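Visit report: Clusgate household handling rooms, Cirnbridge
May 13, 2023

The open day covered 2 buildings and ran in groups of 6. Our group was led by Atieno Kashindye, who is responsible for the furnished rooms on the upper floor. The floor area open to visitors is 600 square feet, all of it dark hardwood except for a carpeted strip.

The second stop was a table task: clearing and resetting a small round table with a box, a cloth, a lamp and a plate of flowers.

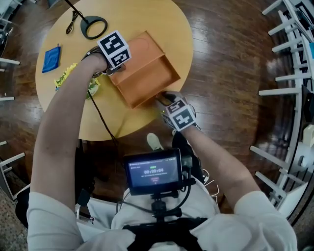
Box with the lid up on the round table, yellow artificial flowers to the left.

The table top is light wood. Halima Kioko asked whether the objects are returned to fixed positions between runs. They are not; the order of handling is also left open. The written procedure is due for revision in November.

Printed notes were available at the exit.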